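Green bond fund, how to check where the money goes?

Naveen Dhillon
I want to put a small sum in the Clitia climate fund. The brochure says 87 projects, but I find no list of them. Is it normal? The yearly report comes only in May.

Berkay Gökçe
Write to them and ask for the allocation report. I did this with Kazemi and received almost 40 pages – every loan was there, with the country and the purpose.

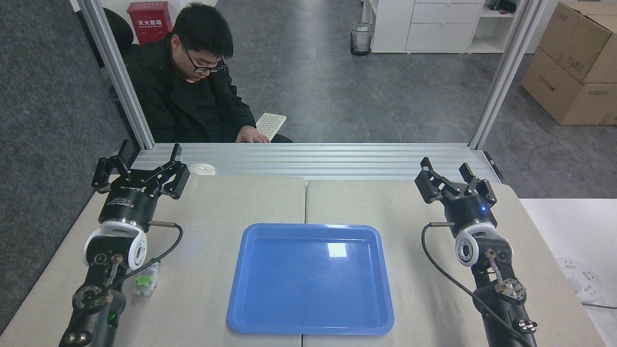

Look also at who made the outside review. If the reviewer is paid by the fund, read it with some care.

Narendra Tiwari
I just buy the cheapest one, they are all the same.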